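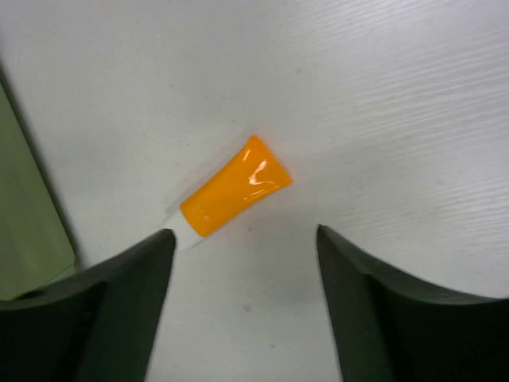 Filling Small Tubes: A Conversation with Anathi Mabaso

Anathi Mabaso has run the tube line at Matlala for six years. The plant fills hand creams and ointments for other companies, mostly in short runs, and most of her week goes to changeovers.

"People ask about speed first," she says. "The line is rated at 32 tubes a minute. On a small order the rating hardly matters. We can spend longer cleaning the hopper than filling the order."

A plastic tube arrives at the plant capped and open at the wide end. Product goes in through that end, a nozzle withdraws, and heated air softens the inner wall before a pair of jaws presses it shut. A blade then trims the edge. Mabaso considers the heating step the least forgiving.

"Too little heat and the seal peels. Too much and the wall thins right next to it — you find that out in the squeeze test, or the customer does."

Each batch gives up samples for that test. In the last run before we spoke, an order of 2,278 tubes for Rivico, two samples leaked. Both were traced to cream on the inner wall. The nozzle had been lifting too early and leaving a string of product behind.

"We changed the lift timing and added a short suck-back," she says. "Then we ran 200 more and cut them all open. Tedious, but I wanted to look at the seals from the inside."

Thick products string less than she expected when she started. Gels are worse. Her colleague Jolanta Jabłońska keeps the settings for each formula in a binder, which is now on its second spine.

Asked about recycled plastic, Mabaso is cautious. The trial stock they received varied in wall thickness from one carton to the next, and the heater had to be reset each time. A second trial is planned for March, with a narrower tolerance written into the order.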